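Brambridge Women's and Girls' Football - Spring Progress Report

Prepared for the Plorndale Community Sport Fund by Magdolna Magyar, Club Development Lead

Dear Joaquim,

I'm writing this the morning after our under-13s won away at Obura for the first time, so please forgive the good mood. It has been a busy stretch since the January update and I have plenty to tell you!

Where we are with players

We now have 40 girls registered across the three age groups, and the under-11s have finally become a team in their own right. Until this spring they were borrowing players from the age group below whenever someone had a cold. Noémi Vincze took them on in February and has them passing out from the back, which gives the parents heart failure and makes the rest of us very happy. They have played nine league matches under her and lost the first four by scores I will spare you. The last two were a draw and a win, and you could hear the win from the parking lot.

The women's first team is sitting in the middle of the table. We would have liked to be higher, and a run of soft goals from corners in March is the main reason we aren't. Imre Kelemen has changed how we defend them (we now mark zones at the near post and leave two players up the field) and the goals against have slowed down. Going forward we look great. Our two wide players are both home-grown, and both came through the Friday sessions your first grant paid for.

Coaching

Your money for coach training has been spent in full. Four people started the introductory course and three have finished it. The fourth had a baby and will pick it up again in the fall with the fee carried over. Wakana Sugiyama has gone on to the next level and is already running the goalkeeper group, a group we simply didn't have a year ago. She works with 11 keepers from all the age groups together, so a nine-year-old may find herself catching crosses next to the first-team number one. They love it.

Match video and the clubhouse computer

Filming matches was the newest part of the plan and the one I was least sure about. The camera and pole went up at the Sander Road end without any trouble. Editing was slower to start, as the clubhouse desktop struggled badly with a full 90 minutes, and Imre spent a couple of evenings on it before the Obura cup tie. We budgeted for extra memory and a second drive under the equipment line, and both are now paid for. 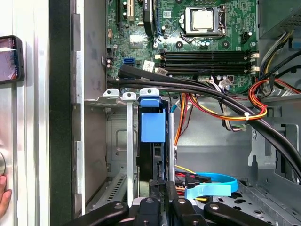 Inside a desktop tower, with the processor and memory slots in view.

Players get a short set of clips on the Monday after a match, usually six or seven moments, and we try to make most of them good ones. The older girls have started asking for their own clips, and our center back now sends Imre the exact minute she wants to look at. For the under-11s we leave video alone. Noémi feels they should just play, and I agree with her.

Getting to away games

Transport is still our hardest problem. The league has grown and we had 17 away trips between all the teams, some of them well over an hour each way. Sharing a bus with the boys' section worked when kickoff times lined up and was a headache when they didn't. On one trip the women's team arrived with 25 minutes to warm up and were two goals down by halftime. We have asked the league for paired fixtures next season and the fixtures secretary sounded open to it, though I have nothing in writing.

Money

Spending is on plan except for two lines. Field rental came in higher than expected, as the back field was waterlogged for most of February and we had to hire the artificial turf at Plorndale School. Uniforms came in lower, thanks to a late discount on the away jerseys. The two nearly cancel out and I would like your okay to move the uniform savings across. The full breakdown is in the attached sheet.

What comes next

The under-13s have a semifinal against Sander Rovers, at home, with a 10:30 start. Please come if you can - the coffee has improved since your last visit. After that we go into open training evenings for new players, and Wakana wants to run a goalkeeper day for girls from other clubs as well. We will hold trials for a second women's team in the summer. If enough players turn up we'll enter the bottom division, and if they don't we'll play friendlies for a year and try again.

Two things I need from you: a yes or no on moving the uniform money, and the date by which you want the final player numbers.

With warm thanks from all of us,

Magdolna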